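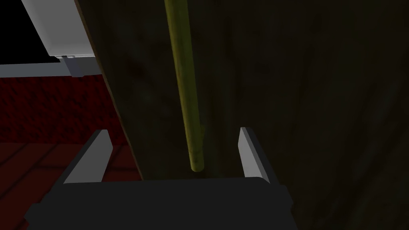

A reader wrote to ask whether a small arm in the kitchen needs any rules at all, when it moves slower than a person and stops if you lean on it. Yes, it does. Slow movement helps with knocks to people. It does little for a cupboard door pulled by its handle in the wrong direction, or for a glass left on the worktop in the path of the elbow.

The notes on this page are the house rules we use at the Flonddale shared kitchen and workshop, where a Farnico arm with a Dewan two-finger gripper does some of the fetching, opening and holding. They began as a sheet pinned inside a cupboard door in March and have been added to since. Most of them will suit any make of arm of a similar size. Where your manual is stricter, follow the manual.

Last revised May 18, 2018

Before you switch on

Clear the worktop to the full reach of the arm, including the bit behind it. People remember the front and forget that the elbow swings out at the back when the gripper comes in close. With the power off, move the arm by hand through the widest positions it will use and take away anything it touches.

Mark the reach on the floor with tape. Masking tape lifts within days on a tiled floor that gets mopped, so buy proper floor tape and press it down well along the grout lines. Anyone standing inside the tape while the arm is live should be the person running it.

Find the stop button and press it. Do this every session, with the arm moving slowly and nothing in the gripper. Then check what happened to the arm after the stop. Ours holds its position. Some sag a little, and if yours does you need to know by how much before you work over a hob or a sink.

Tie back hair, roll up sleeves, take off lanyards. Tea towels over the shoulder count as loose clothing.

Handles, rods and rails

Handles cause more damage than anything else in our log, nearly always to the furniture. A long thin handle standing in front of a dark door is awkward for a start, with its shadow lying close beside it on the wood and the grain running the same way. If your arm finds things by camera, put a lamp to one side and see whether it still picks the same spot. Move the lamp and try again. When the chosen point jumps about, stop and fix the lighting before you go any further.

Open the fingers wide before the approach and bring them in with the handle midway between them. If one finger touches before the other, the gripper will drag the handle sideways as it closes. On a fixed handle that strain goes into the screws. On a hanging rod it simply pushes the rod away, and the fingers close on nothing.

Keep the palm off the door. It is easy to watch the fingertips and miss that the wide part of the gripper is about to meet the panel, especially when you are working from a camera mounted above it. Look from the side as well, with your own eyes, or have somebody else look and call out the gap.

Grip a rod a little way up from its end if you can. A rounded tip gives flat fingers very little to hold and tends to slip out as soon as there is any load. We had a run of dropped spoons, whisks and one broom before this went on the sheet.

Use the lowest grip force that holds. Start at the bottom setting, lift slightly, wait, and go up a step if the item slides. Softwood dowel dents easily, and varnish will show the mark for ever. A strip of thin rubber on each finger is worth having for anything you care about.

Doors and drawers

A hinged door moves in a curve. A straight pull will either slip off the handle or work the hinge loose, and you may not notice the second for weeks. Measure from the hinge side to the handle and enter that distance in the door program. Do this again for each door. Two that look the same from across the room may not be.

For tall doors, write the handle height on a label inside. The grip point on our larder is 1127 mm from the floor, and we have it written down because the floor was relaid and every height saved before that was wrong.

Teach the arm to let go. A program that opens a door should release the handle as soon as the door is open far enough, then back straight away before moving sideways. If the pull takes more force than usual it should release and stop there. It should not try again by itself. A stiff door means something has changed - a swollen panel, a tin fallen against the inside, a child lock somebody has left on.

Check the bracket or hinge screws on any door the arm uses. We do ours once a month with an ordinary screwdriver. Do not use a power driver in chipboard.

Drawers should have end stops fitted. If yours does not, fit one or take the drawer out of the arm's list of jobs.

What the arm may and may not hold

We borrowed the basis of this list from the Bridberg workshop, who had a longer one with lathe tooling in it.

Allowed without asking: wooden and plastic utensils, empty pans, sealed packets, cloths, brushes, dustpan, lengths of dowel and batten for marking out.

Allowed with a person at the stop button: full pans with nothing hot in them, glass jars with the lid on, hand tools with no edge, timber being held for gluing.

Not allowed: knives, peelers, graters, chisels, saw blades, anything hot, anything under pressure, bottles of cleaner, open glassware, and power tools of any kind whether plugged in or not.

Our limit for loads carried over a worktop is 2 kg, well under what the arm will lift. The limit counts the container as well as what is in it. Carry low, with the load as close to the surface as clearance allows.

Sharing the space

One person runs the arm. Anyone may stop it. Both parts of that rule matter, and the second should be said aloud to visitors before you begin. Nobody should be asked to justify pressing the button.

Say what the arm is about to do before it does it. "Opening the tall cupboard" is enough. It sounds silly for the first morning and then people stop hearing it as odd.

Never reach past the gripper to straighten something. Stop the arm, straighten it, step back, start again. This is the rule we break most. The temptation is strongest when the item is only slightly off line and the fingers are already open around it.

Children stay behind the tape with an adult. Pets stay out of the room.

Do not leave the arm live while you answer the door or the telephone. If you have to go, put it in its rest position, with the gripper empty, and switch off at the wall.

Trying a new job

We take a new job through 4 stages and do not skip any, even for something as dull as moving a sponge.

Run it on the screen first, in the computer model of the room. Check the model against the room before you trust it. Ours had a ledge at the wrong height for a long while, and the arm passed over it neatly on the screen every time.

Run it on the real arm at the slowest speed with nothing in place to grip. Watch the elbow and the palm as much as the fingers.

Run it with a stand-in. A cardboard tube does for a handle, a plastic beaker for a glass. Put the stand-in slightly out of position on purpose and see what the arm makes of it.

Run it with the real item, still slow, with a second person watching. Only after several clean runs should the speed go up, and then one step at a time.

If the job is changed, even by a small amount, go back to the second stage. A new handle is a changed job. So is a different lamp, if the arm uses a camera.

Cleaning and care

Wipe the fingers down after each session with a damp cloth and a drop of washing-up liquid, then dry them. Flour and sawdust both collect in the joint where the finger meets the palm, and a stiff toothbrush shifts either. Do not spray anything directly on the gripper.

Keep one set of fingers for food and one for the workshop. Ours are marked with a paint pen on the back edge, and they live in separate tubs. Glue on a food set means the set goes in the bin.

Rubber strips want looking at often. Replace them when the surface goes shiny, and always as a pair, or the grip will pull to one side.

Check the cable where it bends at the wrist. If the outer sleeve has gone pale or cracked, the arm is out of use until it is changed. Put a note on the plug saying so.

Writing it down

The log is an ordinary lined exercise book on a string. Put the job, the item, the grip setting and anything that went wrong. Slips and near misses go in too, and nobody signs those entries. Four scraped doors in a row were what led us to the rule about looking from the side, and we would not have spotted it from memory.

Read the last page before you start your own session. If the person before you has written "door sticking", leave that door alone until somebody has been at it with a plane or a bit of candle wax.

Spare log sheets, a blank copy of the allowed list and the floor tape are in the drawer under the first-aid box. Please put the tape back with the end folded over.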